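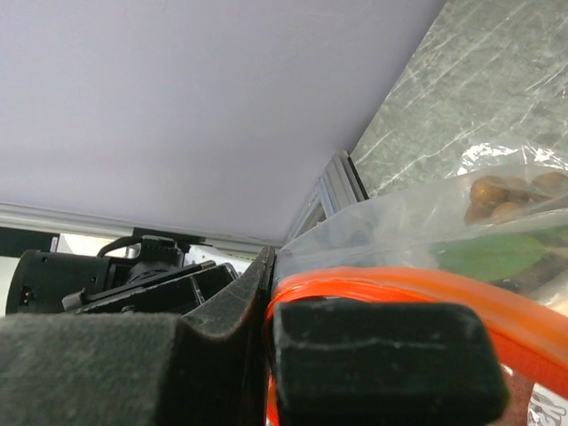
Materiales de revestimiento II
Tema 7. Piedra veteada e imitaciones: despiece, junta, anclaje
Apuntes de clase, versión del 18 de junio (domingo). Sustituyen a los de octubre, que tenían mal la parte de juntas.

Lo que entra: todo menos el apartado 6, que es para quien haga el trabajo.

1. Vocabulario (otra vez, porque en las entregas sigue saliendo mezclado)

Mármol: roca metamórfica, carbonato. Calcita o dolomía. Reacciona con ácido, la dolomía menos y más despacio.
Caliza pulida: NO es mármol en sentido geológico, aunque en el comercio se venda con ese nombre. En la memoria poned lo que es y entre paréntesis el nombre comercial.
Serpentinita: los "mármoles verdes" suelen ser esto. Silicatos de magnesio hidratados, vetas claras de calcita o dolomita. Ojo: algunas se alabean con el agua del adhesivo. Volveremos a ello en el 4.
Oficalcita: serpentinita brechada y cementada con carbonato. Mucha veta blanca, aspecto de red.
Aglomerado: árido más resina o cemento. La veta, si la hay, se hace en fábrica.
Laminado decorativo: papel impreso y resinas sobre soporte. Veta = impresión. Se repite.
Porcelánico: masa cerámica prensada, gráfica casi siempre solo en la cara. Al cortar, el canto canta.

Veta y fisura no son lo mismo. Veta: relleno mineral, cerrada. Fisura: discontinuidad abierta o mal cerrada. Prueba rápida de taller: mojar la tabla y dejar secar al aire, la fisura tarda más en aclararse. No sustituye a ningún ensayo, sirve para saber dónde mirar.

2. De dónde sale el dibujo

Bloque > telar o hilo > tabla > pieza. El dibujo depende del plano de corte respecto a la estructura de la roca.
- Corte a favor: dibujo más abierto, nubes, manchas grandes.
- Corte a contra: bandas, dirección marcada.
Misma cantera, mismo bloque, dos materiales a efectos de proyecto. Por eso en el pliego hay que decir el sentido de corte. En las entregas de este año lo puso muy poca gente.

Las tablas se numeran según salen del bloque. Si se pierde la numeración se pierde el libro abierto, no hay arreglo posterior. Pedir siempre foto de cada tabla con su número ANTES de cortar a medida.

Acabados, efecto sobre la veta:
Pulido: máximo contraste, color profundo. Enseña también los rellenos de resina.
Apomazado: baja el contraste, en verdes tira a gris.
Abujardado: la veta casi desaparece. No usar en tablas finas.
Envejecido: come más lo blando, la veta puede quedar en relieve o hundida según mineral. Pedir muestra.

3. Despiece

Cuatro esquemas, los dibujados en pizarra:
a) Continuo. Todas las piezas en el orden de la tabla. Más merma.
b) Libro abierto. Dos tablas consecutivas, simetría en la junta. Hay que pulir caras opuestas, decirlo en el pedido!!
c) Diamante. Cuatro piezas, simetría en dos ejes. Queda bien en muy pocos sitios – vestíbulos, algún testero, poco más.
d) Aleatorio. Se presenta en seco en el suelo y se firma la presentacion antes de colocar.

Regla de Gülizar Yüksel (charla de marzo, los que no vinisteis pedid los apuntes): primero se decide dónde va a estar la persona parada y desde ahí se elige la veta. En su proyecto del vestíbulo Çınar la diagonal arranca del ascensor porque es el único punto donde la gente espera. Discutible en locales de paso, lo hablamos en clase y no hubo acuerdo.

Veta diagonal: cuidado en esquinas. En rincón a 90 grados la diagonal o sube en las dos caras o hace pico. Las dos valen, lo que no vale es no haberlo dibujado. Inglete con veta pasante: solo si las dos piezas salen de la misma tabla y contiguas.

Ejercicio resuelto (caso Malance)
Pasillo, paño de 192 piezas iguales, reposición prevista.
Pedido = piezas netas + 5 % de merma por rotura.
192 × 0,05 = 9,6 → 10 piezas. Total 202.
El suministrador ofrecía un lote cerrado de 200. ¿Se acepta? En el caso se aceptó y faltaron piezas con la veta en el sentido correcto, que no es lo mismo que faltar piezas. La merma por selección de veta va APARTE de la merma por rotura. En el examen quiero ver las dos líneas separadas, aunque la segunda sea una hipótesis vuestra justificada.

4. Colocación

Adherido
Soporte plano, seco, limpio. Doble encolado. Adhesivo blanco en piedra clara o translúcida, el gris se transparenta y mancha. En serpentinitas sensibles al agua: adhesivo de reacción, nada de cementoso normal. Si hay duda, probar una pieza suelta y medir el alabeo con regla al día siguiente.

Anclado
Para paños altos, o exterior, o pieza pesada. Anclaje puntual o perfilería. Dimensiona la pieza y el canto, no el muro: donde rompe es en el taladro del canto. Separación del taladro a la esquina, según ensayo y ficha del sistema, no copiéis la del ejemplo de clase.
No anclar en una veta gruesa. Si el replanteo cae en veta, se cambia la pieza.

Juntas
Lo que estaba mal en octubre: puse que la junta de movimiento podía ir solo en el revestimiento. No. Si el soporte tiene junta, el revestimiento la respeta, en la misma posición y con ancho por lo menos igual. Aunque parta el dibujo. Se mueve el despiece, no la junta.
Junta entre piezas: a hueso no, por mucho que lo pida el cliente. Color de rejuntado, el del fondo, nunca el de la veta.
Encuentro con perfil metálico: dejar holgura y sellar con silicona neutra. La acética ataca el carbonato y además mancha.

5. Mantenimiento

Nada de ácidos en carbonatos: vinagre, limón, antical. La marca mate no es suciedad, es superficie disuelta, no sale limpiando, hay que repulir.
Hidrofugante: reduce la entrada de agua, no protege del ácido. Error clásico del tipo test.
Ceras: no, salvo restauración.
En laminado: no estropajo, no disolvente, secar los cantos. El fallo empieza casi siempre por ahí – canto mal sellado, entra agua, se hincha el soporte.

Caso Grornley, cafetería. Barra de caliza pulida junto a la máquina de zumos, mate en una temporada. La solución que se dio: sustituir solo ese tramo por porcelánico de gráfica parecida. Comentad en una cara como mucho si os parece aceptable el cambio de material en continuidad. A mí no me lo parece pero se puede defender bien.

6. Imitaciones, para el trabajo

Scagliola: yeso, cola, pigmento. Se amasan bolas de colores, se cortan, se pule. Buena escuela para entender cómo se lee una veta.
Marmoleado al óleo: fondo, veladuras, veta con pluma o pincel fino, se difumina a un lado solo. Las vetas de verdad se ramifican y tienen jerarquía: una principal, secundarias que salen de ella, capilares. El principiante las hace todas igual de gordas.
Gráfica impresa: contar cuántas caras distintas trae el modelo antes de la repetición. En la serie Callirska que tenemos en el muestrario, colocad las piezas giradas a ratos o se ve el patrón enseguida. Girar solo si la veta no tiene dirección clara.

Trabajo: elegir un paño real de vuestra ciudad, piedra o imitación. Levantamiento del despiece, identificar esquema (a, b, c, d), señalar juntas y un fallo. Máximo 50 líneas de texto, planos aparte. Vale el 5 de las tutorías anteriores como nota mínima para entregar, los demás hablad conmigo.

Traed lupa y un trapo a la práctica. El ácido lo pongo yo. Las muestras se devuelven a su cajon con la etiqueta hacia fuera.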